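Skript Lebensmitteltechnologie I — Einheit 3: Schäume aus Eiklar
Dozentin: Janelle Ambrosio

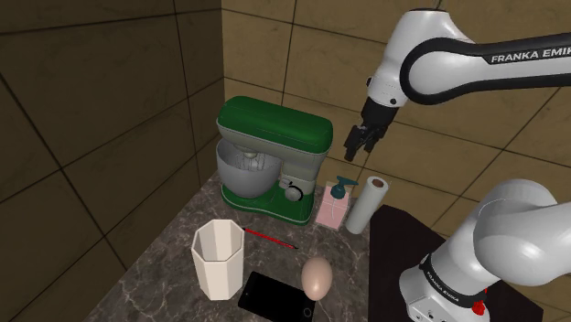
Abb. 1: Standmixer mit Schüssel und Drahtbesen (Computergrafik).

3.1 Begriffe

Ein Schaum ist eine Dispersion von Gas in einer flüssigen oder festen kontinuierlichen Phase. Bei Eischnee ist die disperse Phase Luft, die kontinuierliche Phase eine wässrige Proteinlösung. Wird der Schaum erhitzt, geht die kontinuierliche Phase durch Koagulation der Proteine in ein Gel über. Man spricht dann von einem festen Schaum (Baiser, Soufflé, Biskuit).

Der Overrun gibt die Volumenzunahme in Prozent an:

Overrun = (m Flüssigkeit − m Schaum) / m Schaum × 100

Beide Massen beziehen sich auf dasselbe Volumen. Wiegt ein Becher mit flüssigem Eiklar netto 150 g und derselbe Becher mit Schaum 50 g, so beträgt der Overrun 200 %.

3.2 Beteiligte Proteine

Ovalbumin stellt mit gut der Hälfte den größten Anteil am Gesamtprotein. Es denaturiert an der Grenzfläche langsam, trägt aber wesentlich zur Verfestigung beim Erhitzen bei. Ovotransferrin ist wärmeempfindlicher und bindet Metallionen, insbesondere Eisen und Kupfer. Ovomucin erhöht die Viskosität und bremst die Drainage. Globuline und Lysozym sind ebenfalls an der Schaumbildung beteiligt.

Der Ablauf beim Aufschlagen:
a) Transport der Proteine an die Grenzfläche Luft/Wasser
b) Teilweise Entfaltung, hydrophobe Bereiche richten sich zur Luft aus
c) Vernetzung benachbarter Moleküle zu einem viskoelastischen Film

Wird zu lange geschlagen, schreitet Schritt c so weit fort, dass der Film an Elastizität verliert und Wasser austritt. Der Schaum wird flockig und lässt sich nicht mehr unterheben. Erneutes Schlagen stellt den alten Zustand nicht wieder her.

3.3 Einflussgrößen

Fett. Eigelblipide konkurrieren mit den Proteinen um die Grenzfläche. Schon geringe Mengen senken Volumen und Stabilität deutlich. Schüssel und Besen sind vor Gebrauch zu entfetten.

pH-Wert. Säurezusatz (Weinstein, Zitronensaft) verringert die Nettoladung der Proteine und damit ihre gegenseitige Abstoßung. Außerdem wird die Bildung von Disulfidbrücken gehemmt, der Schaum ist weniger anfällig gegen Überschlagen.

Zucker. Saccharose erhöht die Viskosität der kontinuierlichen Phase und verlangsamt die Drainage. Sie verzögert zugleich die Schaumbildung — früh zugegeben führt sie zu längeren Schlagzeiten und feineren Blasen. Für den Versuch wird der Zucker nach Erreichen weicher Spitzen eingerieselt.

Temperatur. Bei Raumtemperatur ist die Oberflächenspannung niedriger als bei Kühlschranktemperatur, Eiklar schlägt sich schneller auf. Das Trennen gelingt dagegen kalt besser.

3.4 Instabilität

Drei Vorgänge laufen parallel ab: Drainage (Abfließen der Flüssigkeit aus den Lamellen), Koaleszenz (Reißen der Lamelle, zwei Blasen vereinigen sich) und Ostwald-Reifung (Diffusion des Gases aus kleinen in große Blasen). Treibende Kraft der Reifung ist der Laplace-Druck, für eine kugelförmige Gasblase in Flüssigkeit Δp = 2γ / r.

3.5 Praktikum

Gruppe A (Tsegereda Tsegaye): Eiklar ohne Zusatz
Gruppe B (Amado Cruzado): Eiklar mit Weinstein
Gruppe C (Marilou Lumbao): Eiklar mit Saccharose

Je Ansatz zwei Parallelen. Der Schaum wird in einen Trichter überführt, das Drainagevolumen nach 33 min am Messzylinder abgelesen. Schlagstufe und Schlagzeit sind im Protokoll anzugeben, ebenso die Temperatur des Eiklars vor Versuchsbeginn. Werte ohne Einheit werden nicht gewertet.

Abgabe der Protokolle: Donnerstag, 21. November 2024, bei Donal Moriarty.

Zur Vorbereitung: Abschnitt 2 (Grenzflächenspannung) wiederholen. Die Herleitung des Laplace-Drucks wird vorausgesetzt.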